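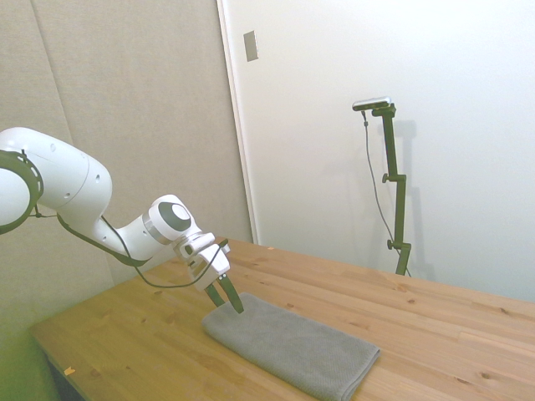 Towels: Frequently Asked Questions

Kanum Linen Service supplies and washes towels for guest houses, gyms and small salons. These are the questions we get most from new customers. If yours isn't covered, send it with your next order form.

What towels do you supply?
Terry cloth in gray or white. Hand towels and bath towels are kept in stock in both colors. Bath sheets are white only and have to be ordered ahead.

Why do some customers choose gray?
Gray hides makeup and hair product stains better than white. Salons nearly always take it. Guest houses are split.

How are the towels folded?
Bath towels are folded in half lengthwise, then in half across, then once more. Hand towels get one fold fewer. Both come out as a rectangle with the hems tucked inside. Tell us if your shelves are narrow and we can fold bath towels in thirds along the length.

Can I have them rolled?
Yes, hand towels only. Rolled towels take up more room in the crate, so you may receive an extra crate at the same price.

One end of the folded towel is thicker than the other. Is it folded wrong?
No. The doubled-over end is always a little thicker in terry. When you stack, turn every second towel around and the pile will stay level.

How do I refold a towel that has come undone?
Lay it on a clean, dry table and smooth it from the middle out. Bring the long edges together first. Don't press hard on the folds, as terry flattens and the loops take a wash to recover.

How many towels come in a bundle?
Bath towels are tied in bundles of 5. Mixed bundles are not available.

What is the smallest order?
2 bundles per delivery. There is no upper limit, but please call first if you need more than your usual amount.

Can you wash towels we already own?
Yes, under the Jotard plan. Each towel gets a small sewn label so it comes back to you. We can't accept towels with metallic thread or glued trim.

Should I use fabric softener between deliveries?
Please don't. It coats the loops and the towel stops absorbing well. Half the usual detergent and a second rinse will do more for a stiff towel.

There is a pulled loop. What should I do?
Cut it level with the other loops using small scissors. Don't pull it. Return the towel if there is a hole or the hem has opened.

Where do I return damaged towels?
Put them in the blue bag with your used linen, or bring them to the Treltuvska counter during opening hours. Replacements go out with the next delivery.

When do I need to change my summer order?
Send changes by 30th June.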